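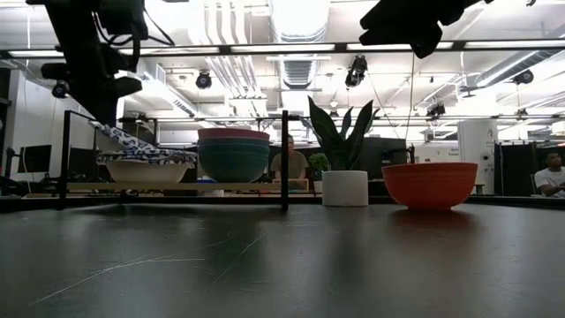
A white bowl on a light wooden shelf.

Edeltraud Hellwig has designed slot games for 18 years and says she has won on one of them exactly once, during testing, with pretend money. "I was thrilled," she says. "I told my mother."

Her latest for the Jinari studio is Plernov, a six-reel affair set in a provincial railway buffet. The highest-paying symbol is a boiled egg. Her colleague Yuzuki Onishi, who handled the maths, argued for a diamond. "Every game has a diamond," Hellwig says. "I've never been hungry and wanted a diamond."

Onishi has her own grievances, mostly to do with the bonus round. Players get 15 free spins when three station clocks land, and an early build let those spins retrigger without limit. "I left it running over lunch," she says. "When I came back it was still going, and it had developed a sort of personality."

The two met at Higuchi, where they made fruit machines in colours that Onishi describes as "medicinal". Neither gambles much. Hellwig allows herself the pub pokies at Christmas – her limit is $6, and she resents all of it.

Plernov is due in September. A sequel, Asmont, has a ferry in it. Onishi has asked again about the diamond.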